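The Desk on the Table

Agustina Barrientos starts every job by asking for a table. It has to be in a different room from the desk she has come to sort out, and it has to be big enough to lay things flat. If the client doesn't have one, she will use a bed, but she doesn't like to. Things roll together on a bed.

Barrientos clears desks for a living. She began with her own, in a rented office on Valdebenito Street, where she kept the books for a company that sold window blinds. When the company closed she was asked to empty the place out, and she found she liked that better than bookkeeping. She has done roughly 200 desks since then, most of them in homes. She won't do closets or garages. She did one kitchen, for a cousin, and says the cousin has put everything back where it was.

Her method is slow at the start. Everything comes off the desk and out of the drawers and is carried to the table in batches of 15. The number is a limit she set after watching people lose interest. A batch can be a lamp, a stapler and a handful of loose things, or it can be all pens. Each item is set down with some space around it and stays there until the owner has picked it up and said when they last used it.

"Last used" is the only question she asks during the first hour. She doesn't ask whether people love a thing or whether they need it. Most people can tell her about the lamp right away. They take longer with paper.

Paper is the bulk of most desks. In one house in September, Barrientos and a retired surveyor went through more than 3,000 sheets, many of them instruction booklets for appliances he no longer had. He kept two: the one for his water heater and one for a radio, which he wanted for the wiring diagram on the back. The rest filled the recycling bin and four grocery bags.

Booklets deserve a pile to themselves, she says. They come in the box with whatever was bought, they are too thick to fold and too thin to stand on a shelf, and so they lie on the desk under other things. She tells people to write the name of the appliance on the cover in marker, in their own handwriting, and to put the booklet in the room where the appliance is. A rice cooker booklet goes in the kitchen.

Clipboards are her other subject. Almost every desk has one and few of them are in use. People buy a clipboard for a single task, a home inspection or a season of youth soccer, and afterward it serves as a tray. Barrientos keeps three for herself, hung on nails by the door, each with a pad clipped to it. If a client's clipboard has nothing on it, she asks them to name the next thing they would clip there. If they can't, it goes in the giveaway box.

She is easier on lamps. A desk lamp with a bendable arm takes up very little room when it is standing and a lot when it is lying down, and she has seen people leave one in a drawer for years over a missing bulb. She tests each lamp at the nearest outlet before anyone decides about it. Lamps that work go back on the desk first, at the rear corner opposite the writing hand, and everything else is placed after that.

Soft toys come up more often than you would expect on adult desks. She used to put them in the last batch so that they wouldn't slow things down. Now they go in the first. People talk while they hold them, and she would sooner have the talking done early.

The tools are ordinary. Barrientos carries a tape measure, a roll of masking tape and a stack of Linoner drawer trays, which she likes for their low sides. She tried listing items in Skimeo on her phone for a few months and gave it up in favor of a legal pad. Dandeck, the office furniture shop two doors down from her, lets her borrow a folding table when a client's own is too small.

A batch takes 15 minutes if the owner is decided and twice that if not. She stops for lunch whatever has happened. The last step is carrying things back, and the owner does this alone, one trip at a time, while she sits down. What people don't want to carry, they often decide not to keep.

She also asks that the table be left as it is overnight if there are things still on it. Covering them with a sheet or stacking them to make room for dinner means starting that batch again. Clients complain about this more than about anything else she asks, and a few have eaten standing up.
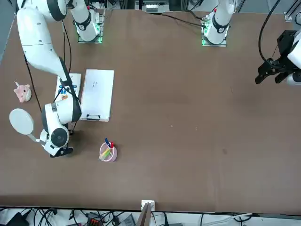
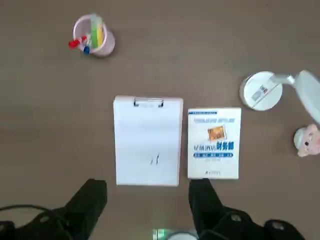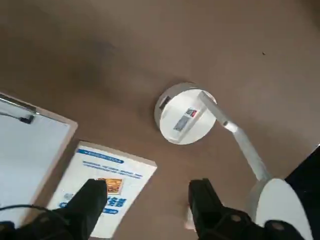

Things laid out flat on a brown tabletop. The pink plush toy is in the first picture, the paperback beside the clipboard in the second, and the white lamp and a printed booklet in the third.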